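Marnia Community Kitchen
Second progress report to the Janance Fund
Prepared by Rianne Dewulf, program lead

It has been a wonderful few months, and I'm glad to finally put some of it on paper for you. When I sent the first report we had a lease, a stack of permit forms and a lot of hope. Now we have a working kitchen, a full class calendar and a waiting list for the evening sessions (which I did not expect to be writing this early in the grant!).

Where we stand

The kitchen opened to the public in March, two weeks behind the plan we gave you. The delay came from the fire inspection, which had to be repeated after the contractor moved the hood vent. We used the time to train our instructors and test recipes, and the opening week went more smoothly for it. Since then we have served 427 people in classes, drop-in lunches and the Saturday-style family cooking hours, which we now run on whatever day the school calendar leaves open. Our target for the full grant year was 500, so we are well on our way with months still to go.

Cooking classes

The beginner course is the heart of the program. It runs for seven sessions, and people can join at the first or the fourth. We start with knives, rice and eggs, then move on to soups, beans, roasting a whole chicken and what to do with the leftovers. The last session is a shared meal that the group plans and shops for within a set budget.

I love that last session. One spring group made a lentil soup, two kinds of flatbread and a rhubarb crumble, and came in under budget with enough left over for a second crumble. Several people from that group still meet to shop together at the Kramer Street market and split the big bags of onions and flour.

Evening classes fill first, usually within a day of being posted. Daytime classes took longer to catch on. We moved the start from nine to ten in the morning so that parents could do the school run, and attendance picked up right away. We'll keep the later start for the rest of the year.

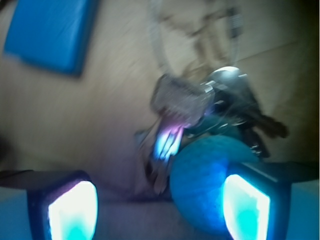 The family hours are louder and messier, and the kids are fearless. They'll try anything they have peeled or grated themselves, including beets. We have learned to plan shorter recipes for this group, with something to eat in the first half hour. Pancakes with grated zucchini were the big hit. The stuffed peppers took far too long and we've dropped them.

Drop-in lunches

Lunches are served from noon to one-thirty on a pay-what-you-can basis. Donations cover the cost of ingredients in most weeks, though the slow weeks after the holidays were thin. Vudilow Farm has been sending us its surplus greens and squash, and the cooks build the menu once the crates come in. It makes for a lot of squash soup in some weeks. People keep coming back for it.

We had hoped to offer lunch in both halves of the summer break. With present staffing we can commit to the first half only. I would like to talk with you about the second half before the schedule is printed.

Budget

Spending is in line with the approved budget apart from two items. The refrigeration repair cost more than we had set aside, and we covered it from the equipment reserve. Printing came in well under, as most people sign up by phone or in person and we needed far fewer flyers. I would like your approval to move the unspent printing money to ingredients. The full ledger is attached as a separate file.

What we'd do differently

The sign-up form was too long. It asked for things we never used, and a few people told us they gave up halfway. The new one fits on a single page and comes in large print. We also bought too many small saucepans and too few stockpots, so anyone planning a similar kitchen should go heavy on the big pots.

Next steps

Over the next quarter we plan to:
start a canning and freezing course in time for the tomato harvest
train former students to assist in the beginner classes
set up a lending shelf for pressure cookers and slow cookers
add a second evening course if we can find an instructor

The instructor search is already open, and two former students have asked about assisting. The canning course still needs a review by the county food safety office, and I'll send you the dates once we have their reply.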